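Relatório do projeto de Economia Doméstica Têxtil - Grupo Besport

3. Dobrar e guardar as malhas de inverno

Na terceira parte do projeto estudámos como se guardam as peças de malha nos quartos da residência Clakuditz. Escolhemos a malha porque é o tipo de roupa que os colegas mais nos indicaram como difícil. No total foram observadas 27 peças, de 21 armários, durante o mês de setembro.

O método foi sempre o mesmo. Primeiro estende-se a peça em cima da cama, que é a superfície mais larga do quarto. Depois alisa-se com a mão aberta, sem puxar, e faz-se a primeira dobra no sentido horizontal. Tirar o cotão só no fim foi um erro nosso nas primeiras peças - ele fica preso dentro das dobras e depois é preciso abrir tudo outra vez.
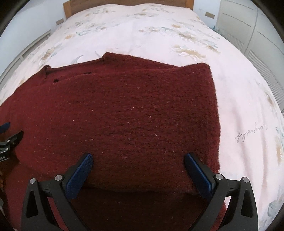 Figura 4. Peça de malha bordô sobre o edredão florido, com uma dobra horizontal. Notam-se pequenos pontos claros de cotão.

As malhas com textura felpuda deram mais trabalho que as lisas. A borda enrola com facilidade e a dobra não fica direita à primeira tentativa. Para estas peças adotámos duas dobras largas em vez de três estreitas, e o volume na gaveta ficou quase igual.

Pesámos também a pilha final do armário Harms, a maior de todas: 886 gramas antes de retirar uma peça e 800 depois. A peça retirada era um colete fino, que passou para a gaveta de cima.

Falta ainda comparar com os sacos da marca Sastov, que chegaram na segunda-feira e vão ser usados na parte 4. Os cabides não entram na comparação, por decisão do grupo - a malha pendurada estica nos ombros e nós não quisemos estragar a roupa dos colegas.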